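Imprimer cette page
Envoyer par e-mail
Partages : 75 | Commentaires : 9

Entretien des plans de travail en marbre : recommandations pour la cuisine domestique

Fiche pratique du service Conseil à l'habitat Diệp. Mise à jour le 19 mars 2024.

Le marbre est une roche calcaire. Cette seule donnée commande l'essentiel des précautions à observer en cuisine, car tout produit acide attaque le carbonate de calcium et laisse sur la surface une trace mate que le nettoyage ne retire pas. La présente fiche s'adresse aux particuliers qui disposent d'un plan de travail en marbre poli ou adouci et souhaitent en assurer eux-mêmes l'entretien courant. Elle ne concerne ni le granit, ni le quartz reconstitué, ni la céramique grand format, dont les exigences sont différentes.

Nettoyage quotidien

Le plan se nettoie à l'eau tiède additionnée d'un savon au pH neutre, à l'aide d'un chiffon doux en coton ou en microfibre. On procède du fond vers le bord, on rince avec un second chiffon humide, puis on sèche. Le séchage ne doit pas être omis dans les communes où l'eau est dure : les dépôts de calcaire s'accumulent autour de l'évier et forment un voile qu'il devient tentant de traiter avec un détartrant. Or les détartrants ménagers sont acides et ne doivent jamais entrer en contact avec la pierre.

Sont également à proscrire le vinaigre blanc, le jus de citron, l'eau de Javel concentrée, les poudres à récurer, les éponges à face abrasive et la laine d'acier. Le bicarbonate de soude, souvent recommandé, peut être employé en pâte sur une tache localisée, sans frotter. Son usage régulier sur toute la surface ternit le poli.

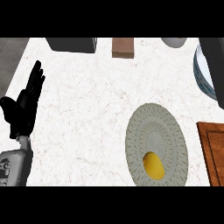 Les éclaboussures de vin, de café, de sauce tomate ou d'huile doivent être absorbées immédiatement au papier essuie-tout, par tamponnement. Le frottement étend la tache et la fait pénétrer dans les pores. Il convient ensuite de laver la zone au savon neutre et de la sécher.

Distinguer la tache de l'attaque acide

Les demandes reçues par notre service montrent que ces deux altérations sont fréquemment confondues. La tache est plus foncée que la pierre : un liquide coloré ou gras a pénétré en profondeur. L'attaque acide est plus claire ou plus mate, et se repère en lumière rasante. La première relève du cataplasme, la seconde du repolissage.

Préparation d'un cataplasme

Pour une tache grasse, mélanger de la terre de Sommières et de l'eau déminéralisée jusqu'à obtenir la consistance d'une crème épaisse. Appliquer la pâte en débordant d'un doigt autour de la tache. Couvrir d'un film alimentaire percé de quelques trous et laisser agir une nuit entière. Retirer le film, laisser sécher complètement, puis enlever la poudre à la spatule en plastique. L'opération peut être répétée deux ou trois fois, en respectant une journée de repos entre chaque application.

Pour une tache de café, de thé ou de vin sur un marbre clair, l'eau déminéralisée peut être remplacée par de l'eau oxygénée à faible concentration. Un essai préalable dans un angle peu visible est indispensable. Cette préparation est déconseillée sur les marbres foncés, qu'elle risque d'éclaircir. Le port de gants est requis et la pièce doit être aérée.

Les taches de rouille appellent l'intervention d'un marbrier. Les antirouilles vendus dans le commerce contiennent des acides et aggravent presque toujours le dommage.

Protection hydrofuge et oléofuge

Un plan en marbre doit être traité à la pose, puis à intervalles réguliers. Pour déterminer si le traitement est encore efficace, déposer quelques gouttes d'eau sur la pierre propre et attendre un quart d'heure. Si la pierre fonce sous la goutte, la protection est à renouveler.

Notre service a utilisé pour ses essais le protecteur Casik et le savon neutre Ultum. D'autres produits de même composition conviennent, à condition que l'étiquette mentionne expressément les pierres calcaires et l'aptitude au contact alimentaire. L'application se fait sur pierre parfaitement sèche, au chiffon non pelucheux, en couche mince. L'excédent est essuyé avant séchage, faute de quoi il forme un film poisseux difficile à reprendre. Le plan ne sera remis en service qu'au terme du délai indiqué par le fabricant.

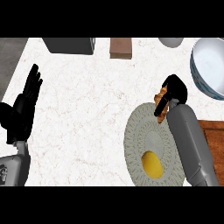
Plan de travail en marbre blanc à veines gris rosé.

Chaleur, chocs et rayures

Le marbre supporte convenablement la chaleur, mais supporte mal les écarts brusques de température. Un récipient sortant du four sera posé sur un dessous-de-plat, en particulier à proximité des découpes de l'évier et de la plaque de cuisson, où la pierre est la plus fragile. Il est interdit de s'asseoir ou de monter sur le plan, y compris pour changer une ampoule.

La découpe se fait toujours sur une planche. Les appareils lourds seront soulevés et non glissés ; des patins de feutre, vérifiés de temps à autre, évitent les rayures causées par les grains de sable ou de sel pris sous les pieds. Les bouteilles d'huile et de vinaigre seront conservées sur un plateau ou dans un placard.

La pâtisserie constitue le cas particulier où l'on travaille à même la pierre, dont la fraîcheur est appréciée pour les pâtes feuilletées et le chocolat. Le plan sera lavé et séché avant l'opération. Les préparations contenant des agrumes ou des fruits rouges seront réservées à un autre support.

Joints et raccords

Le joint de silicone placé entre le plan et la crédence doit être contrôlé une fois par an, de préférence en septembre, avant la saison de chauffage. Un joint noirci ou décollé laisse l'eau atteindre le chant brut de la pierre, qui n'est généralement pas traité. On utilisera pour le remplacement un silicone neutre spécial pierre naturelle. Les silicones acétiques, reconnaissables à leur odeur de vinaigre, tachent le marbre de manière durable.

Recours à un professionnel

Les rayures profondes, les éclats et les zones mates étendues doivent être confiés à un marbrier. Il est conseillé de demander un devis écrit précisant la finition attendue, polie ou adoucie, et l'étendue de la reprise. Une reprise limitée à une petite zone reste souvent perceptible.

Rédaction : Hòa Đồng, atelier de Clundthorpe. La fiche complémentaire n° 504 traite des éviers en pierre naturelle.

Imprimer | Envoyer à un ami

Ce site utilise des cookies afin de mesurer son audience. Accepter | Refuser | Paramétrer

Recevez nos fiches pratiques par courriel : inscription à la lettre d'information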